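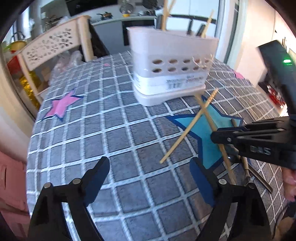
Print Workshop Notebook: Outline Overlap and Screen Tension

Saturday, March 3, 2018
Entry by Rania Bitar. Present: Malcolm Rowbotham, Lieven Jacobs. Kamil Ševčík joined after lunch.

Filed under: Workshop Notes / Textile Printing

Purpose

Continuation of the registration trials for the Cusenden order. The previous samples showed slivers of bare ground between the fill color and its dark outline, mostly on the points of shapes. The customer has accepted the palette but not the fit. The object of the session was to set a working overlap for outlined motifs and to establish whether the fault lies in the artwork, the screens, or the cloth moving on the table.

For style reference we are still working from the gray cloth with the thin white check and the outlined stars, pink and teal. The navy outline on a motif of this kind is the difficult part. A star has sharp points and deep inner corners, and a small shift of the outline screen shows at both. The Cusenden design is leaves, but the points behave the same way.

Materials

Plain-weave cotton from the Mullby bolt, washed and pressed. Pigment paste mixed to the Zestum recipe card, with no retarder. Fill screen and outline screen both newly stretched by Lieven. The table adhesive was renewed on the left half only, so that the two halves could be compared.

The outline paste was thicker than usual. Malcolm thinned it slightly with binder before the first pull. The amount was not measured, and he has been asked to record it next time.

Procedure

Fill color first, air dried, then outline. Two pulls per color, same squeegee and same operator throughout (Malcolm). Artwork was prepared in two versions, one with the outline meeting the fill exactly and one with the fill extended under the outline. Strips were labeled on the back in pencil before drying.

Drying was by fan. The heater was left off, as the last session gave a slight shrinkage that could not be separated from the registration error. Kamil cured the finished strips in the press after lunch.

Observations

The exact-fit artwork failed on both halves of the table. Bare ground was visible at the leaf tips on 9 of the strips, and on the worst of them it ran down one side of the motif as well. The direction of the gap was consistent, always away from the operator. It is hard to blame the cloth for this. Cloth movement would be expected to give gaps in mixed directions, at least on the half with the old adhesive.

The extended artwork closed the gap everywhere except on the last strip, where the outline screen had visibly slackened. Lieven checked the mesh and found the long side loose at the corner. He considers the staples to be at fault and will restretch using cord.

Color under the outline did not show through. This had been Sanne Desmet's concern in regard to the lighter greens, and she should see the cured strips before the point is closed.

The fresh adhesive made peeling difficult. Edges distorted when the strips were lifted quickly. The old adhesive held well enough for small pieces, though it would not be relied on for full lengths.

Cost and quantity

The order stands at 198 cloths. Malcolm has budgeted for up to 800 grams of outline paste, which looks generous given today's consumption, but the thicker mix does leave more on the screen at washing. No change to the purchase request for now. The Cisternas supplier has confirmed that the navy will be from the same batch.

Actions

Lieven: restretch the outline screen and leave it overnight before checking tension.
Malcolm: write up the binder addition on the recipe card.
Rania: extend the fill on all leaf artwork, including the border, and send proofs to Cusenden.
Kamil: put 5 cured strips through the wash test, hot cycle, and keep one unwashed for comparison.
Sanne: review the light greens in daylight.

Open question

Whether the border should be printed as a separate pass. Malcolm prefers to combine it with the outline screen. The long straight edge would make any slackness obvious, and the matter is held over until the restretched screen has been tried. The old border screen from August is on the upper rack and is not to be reclaimed yet.

3 comments | 2 shares

Contact the workshop | Back to top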